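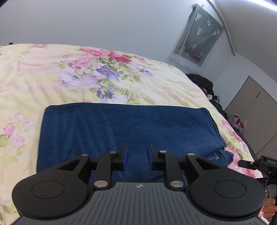

Minority Language Broadcasting and Rights Monitoring, Claltidville
Second progress report to the Maluleke Fund
December 20, 2018

1. Period and scope

This report covers the work carried out under the grant since the first report was submitted in June. It deals with the monitoring of language rights in the Ladunen districts, the production of the Ultadik radio bulletin, and the legal advice desk in Claltidville. Spending is reported separately on the form supplied by the Fund.

2. Monitoring of language provision

The provincial language order gives residents of the Ladunen districts the right to deal with public offices in their own language. Monitors visited 30 offices during the period, including land registries, clinics, post offices and district courts. At each office the monitor asked for a standard form in Ladunen, asked to be served in Ladunen, and recorded the outcome on a single sheet.

Forms in Ladunen were supplied on request at 13 of the offices. Several of the remaining offices held the forms but in an edition that predates the current order and is no longer accepted by the registry. Spoken service was more widely available than written service, mainly at clinics, where local staff are employed at the front desk. It was weakest in the courts. Two courts stated that an interpreter could be booked, but neither could give a booking procedure.

Signs were not part of the original monitoring sheet. They were added after the first round of visits at the request of the advice desk, and the figures for them are incomplete. They will be reported once the northern offices have been revisited.

3. Restrictions on public events

The project recorded refusals of permission for public gatherings linked to the Ladunen new year and to the anniversary of the school closures. Refusals were given in writing in most cases and cited traffic or public order. Where the organisers applied again with a different route, permission was usually granted, but too late for the event to be held on the intended day. Copies of the letters have been placed in the project archive with applicants' details removed.

No recorded case in this period involved detention. One organiser was called to the district office to explain the wording of a leaflet and was allowed to leave the same afternoon. The leaflet was later distributed unchanged.

4. Ultadik bulletin

Ultadik was broadcast weekly throughout the period, apart from a break during the transmitter repair. Each bulletin contains district news, a summary of official notices in Ladunen, and a short item on rights or procedure. The item on renewing land papers drew the largest number of calls to the advice desk and was repeated.

The online archive is behind schedule. Older recordings were made at uneven levels and need to be adjusted before they are put up. Transcripts exist for most of this year's bulletins but have not been checked for spelling against the revised standard.

5. Legal advice desk

The desk opened 80 new files. Most concern land papers, followed by school enrolment and the spelling of names on identity documents. Name cases take the longest, as the registry software does not accept two of the Ladunen letters and clerks substitute others without telling the applicant. A joint letter on this point was sent to the provincial registry. A reply acknowledging receipt has arrived, with no reply on the substance.

6. Changes to the plan

The training day for court staff has been moved to the next period at the request of the court administration. The related budget line is unspent and we ask the Fund to agree that it be carried forward.

7. Next period

Revisit the northern offices and complete the record of signs.
Publish the monitoring results in Ladunen and in the official language.
Hold the postponed training day.
Bring the Ultadik archive up to date.
Follow up the letter to the provincial registry.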